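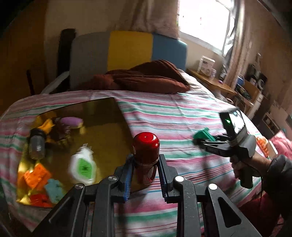

Hand-held grippers > Rurno > Demo visits

Rurno hand-held gripper, pair

I went along on a demo visit for the Rurno in December, mostly to carry bags, and came home wanting to rewrite this page from top to bottom. The old text was a parts table with a paragraph on jaw travel and it didn't tell you a thing about what the tool is like to have in your hand for an afternoon. So this is my go at it. The parts table is still at the bottom of the price sheet if you want it, just ask.

The visit was at Thaís Seixas's place in Suvau. She's setting up a small group that will record people handling ordinary household stuff, so a robot arm can learn from the movements later, and she wanted to try the gripper in a real room before spending her grant on it. We usually do these at the Navickas showroom, which has a nice gray bench and good lamps, and everything works beautifully on a gray bench! A bedroom is a different matter. Thaís had us work right on the bed, stripes and all, with a big window letting in a lot of daylight. Kadri Ots, who builds the jaws at Multgate, was delighted. I was a little nervous.

What you get

The pair comes as two grippers, one for each hand, set up the same way. You hold a handle below and the jaws sit out in front, on linked arms that turn on round metal pins. Squeeze and the jaws come together, let go and they open again. The pads that do the touching are blue and ribbed, and they're the part I'd spend the most time thinking about before you order (more on that further down).

A cable runs off the device and down past your wrist. Indrek Kairys has a habit of tucking it up his sleeve, which he says stops it catching on things. I tried it and it drove me crazy, so I let it hang. Try both.

How the visit went

We got there at 2 in the afternoon and Indrek had the first gripper going before I'd found anywhere to put my coat. He started with the easy things, a bottle with a green label, a shiny red container, small plastic pieces. Then he handed it over to Thaís and stopped talking, which I think is the best thing about how he runs these. You learn more from fumbling for ten minutes than from listening to any of us.

The first surprise for everybody is how much you steer with your elbow. With bare fingers you'd just roll your wrist and that would be it. With the Rurno you've got a fixed jaw direction, so if the thing you want is lying at an angle, your whole forearm has to come around to meet it. Thaís kept trying to twist only her hand and kept meeting things corner first. Samran Chuensuk, who works with her, got it faster - he repairs bicycles on the side and says it's the same as getting a wrench onto a bolt you can't see. Come in straight, then close.

Soft surfaces are the other thing. On a bench you can press down a little and the bench pushes back. On a mattress, the thing you're reaching for sinks away from you or tips, and the natural reaction is to push harder, and then it tips more. Kadri's advice was to come in from higher up, stop just above the cloth and close slowly. I'd never heard her put it that way on the bench and I've sat through a lot of her talks!

Narendra Kanaujia was there for the recording side. His one request was that people slow down at the moment of letting go. Everyone is careful picking up and then sort of flings the thing away at the end, me included. If you're buying the pair for recording, please take that seriously. He can be very patient about it but you can hear him breathing.

Glossy things, odd shapes

Shiny hard plastic was my worry before the visit. The ribs on the pads are there to give an edge something to settle into, and for a part with a narrow body under a wide top you want to come in below the top and squeeze the body. The wide bit then sits above the jaws and gives you a bit of insurance.

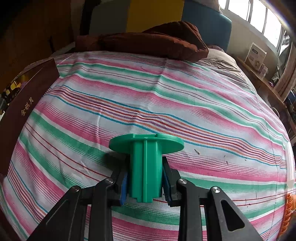
Can I use the gripper with just one hand, without buying the pair?

Single grippers are sold too, right or left, and each one works on its own. You can add the second later and it will match the first. The price for two bought separately is a bit higher than for the pair.

Pads

There are 3 hardness grades: soft, medium and firm. The gripper ships with medium and that's what I'd stay with for the first month. Soft is lovely on thin plastic and packaging, but it wears faster and picks up lint from blankets and sweaters like you wouldn't believe. Firm is for people handling small hard parts all day. To change a pad you slide the old one off and press the new one on until it sits flush. Wipe them with a damp cloth and leave the solvents in the cupboard. Kadri has seen what acetone does to them and she gets upset.

Weight and tired arms

I'm not going to pretend you won't feel it. Samran went a long stretch without a break and was shaking out his hand by the end of it. My own limit is shorter than his. What helped was sitting on the edge of the bed with the forearm resting on a leg between pickups - Indrek says he tells everyone this and everyone ignores him until their shoulder hurts. If you're planning long sessions, plan to swap people, and let the shortest person pick the table height.

Things I'd like changed

The handle is one size. Thaís has small hands and said the squeeze was fine but the last bit of closing was a stretch for her. I've passed that on to Kadri, who says a slimmer handle is being drawn up, no date yet. I'd also like a better case. The current one holds the pair well enough but there's nowhere sensible for spare pads, so they end up loose in the bottom of your bag (mine are in with the gum wrappers right now).

Warranty and spares

Warranty is 18 months on the linkages and pins. Pads count as wear parts and aren't covered, same as with everything else we carry in this line. Spares ship from the Navickas stockroom, and if you tell us which grade you're on we'll put the right ones in without you hunting for a part number.

Booking a demo visit

We bring the gripper and the spare pads, you bring the objects. Please don't tidy up for us or buy anything special. Whatever your people will really be picking up is what should be out, ideally in the room where they'll be doing it. Allow two hours. The fee comes off your order if you go ahead, and if you don't, you've had an afternoon with Indrek and he brings good cookies.

Write to the Multgate desk with your town and what you want to handle, and say if you need left-handed as the first gripper out of the case. Thaís has ordered the pair, with soft pads for herself and medium for Samran.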